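Bleached oak tabletop: oil or water-based poly?

Board index > Finishing > Tables and worktops

stetham_bench
Top is 30 inches deep and 60 long, pale, with straight grain. It was sold to me as solid oak by a shop in Zerham. I want to keep the color. The choice is between a hardwax oil with white pigment and a water-based polyurethane in matte. Daily use, laptop and coffee. Which one yellows less?

Abdella
Posts: 2,346
Water-based poly. Plain hardwax oil will warm the tone on anything that pale. The pigmented version holds better, but you will be recoating the area under your forearms every year or so.

cindik
Disagree on the oil. I have had the white version on a desk since last June with no visible shift. It also spot repairs. With poly, a scratch means sanding the whole top.

Before any of that, are you sure it is solid? Look at the end grain. If the lines on the face don't carry over the edge, it is veneer, and your sanding budget is close to zero.

Abdella
Spot repair is fair. The forearm wear is still real. What grit did you stop at?

cindik
180, then a gray pad. Going finer closes the surface and the oil won't take evenly.

stetham_bench
The ends are banded, so I can't see the end grain. The underside is painted. Grain on the face is fine and close, very even, no knots. Photo is with my reply below.

G. Furtună
Banded ends and a painted underside on a shop-bought top point to veneer. Treat it as such until proven otherwise. Order of work:

1. Wipe down with a barely damp cloth and let it dry overnight.
2. Test both finishes near the back edge, two coats each.
3. Hand sand only, 240, with the grain. No random orbit machine.
4. Compare the patches in daylight after a week.

cindik
Agree with all of it except 240 under oil. I would stay at 180, very light passes.

G. Furtună
On veneer I would not risk 180.

stetham_bench
Going with 240 and both test patches. Face grain:
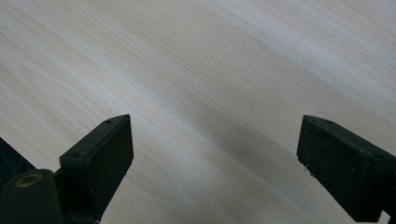
Re: Bleached oak tabletop: oil or water-based poly?

Abdella
Reads as veneer to me, the grain is too regular. Poly, two thin coats, foam roller.

cindik
Could still be quarter-sawn. Pull one strip of banding and check before you buy anything.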